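Come drive robot arms with us this winter

Hi! I'm Akinyi Mwakalinga, and I run data collection at Lultmont. We're a small robotics group and we're looking for people who'd like to spend part of their winter teaching robot arms to pick things up and put them down again. It's paid, it's part time, and you do not need a technical background. Our best operator last year came to us from a bakery.

So what's the job? We're building up a big pile of examples for a learning system we call Maltach. Each example is one person guiding an arm through one small task from start to finish, while the cameras record what the arm sees and the computer records how it moves. The system studies all of those and tries to work out what to do when the objects are somewhere new. It can only get as good as what we show it, and so far it's mostly been shown my habits and Kipchumba's, which are not great habits (we both rush).

Most of your time would go into what we call the produce set. You get a card with a task on it, something like "move the peach to the green plate," you set up the table to match, and you drive. 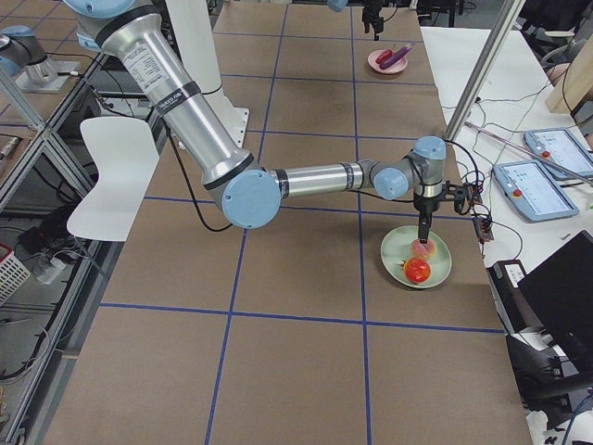
Peach and tomato on the green plate, pepper and eggplant on the pink one.

The tape grid is how we keep the starting positions varied. Your card says which cell each plate goes in, and you put it there. Please don't tidy! If the card wants a plate way over by the edge, that's where it goes, even if it looks silly. We really do want the awkward reaches and the slow, careful grasps. If you miss a grab you open the gripper and try again, and we keep that recording too, marked as a retry.

You'd do a half day of training with Subira Rashidi first, then practice until you're comfortable. Most people feel clumsy for the first couple of sessions and then something clicks. After that a normal shift is up to 40 recordings, with a 20 minute break in the middle that I will nag you to take.
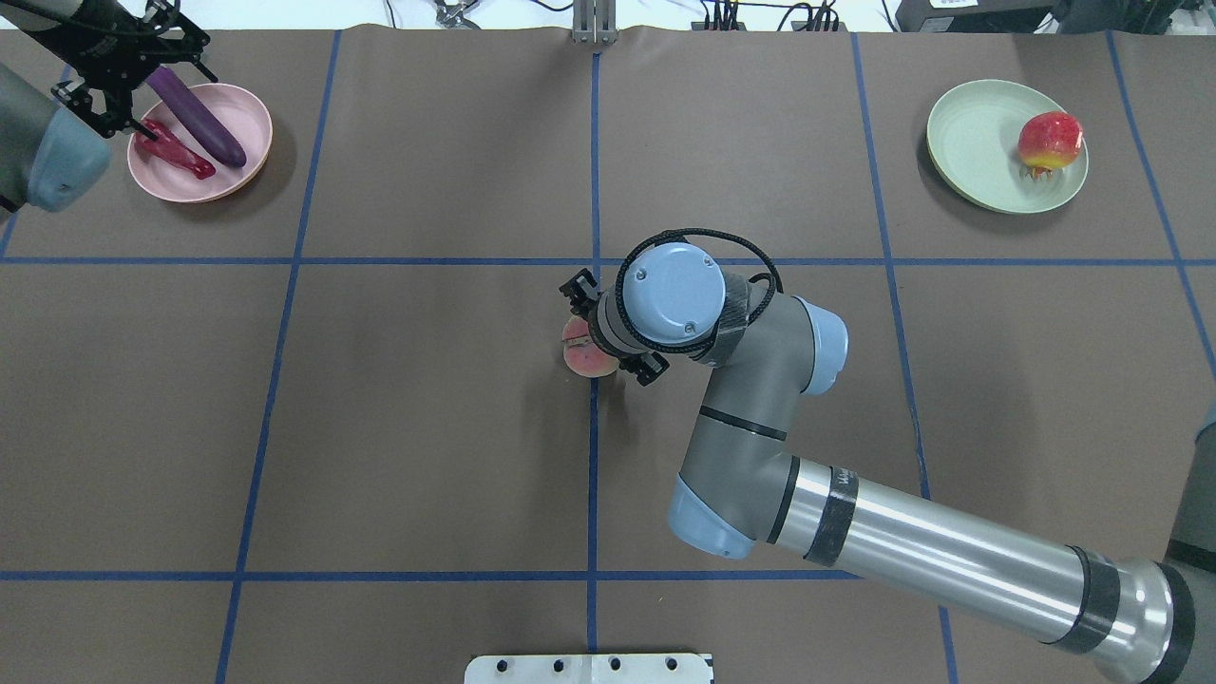

The other part of the work is labeling. At the end of a shift you go back through your own recordings, trim the dead time at the start, and write one plain sentence about what the arm did. It's quiet work and some folks like it more than the driving. Felista Magesa checks the labels and she's picky about wording, so if you're the kind of person who notices that one card says "set down" and the next says "place," you two will get along fine.

What I'm looking for: patience, steady attention, and okay-ness with doing the same thing many times in slightly different ways. You should be 18 or older and able to stand for part of a shift (we have chairs too). Left-handers, please apply — I'd like more of you.

Pay is 164 dollars per shift, training included. Shifts are four hours, mornings or afternoons, and we'd like you for at least two a week through the end of March. We're in the Ocampo building, room 54, with free parking out back.

To apply, send a few lines to Zawadi Makokha at the Lultmont front desk. No résumé needed. Tell her when you're free and about something fiddly you've gotten good at — knitting, fixing bikes, icing cakes, whatever. She'll set up a short visit so you can try an arm before you decide.

Posted January 6, 2022. I'll take this down once the spots are filled.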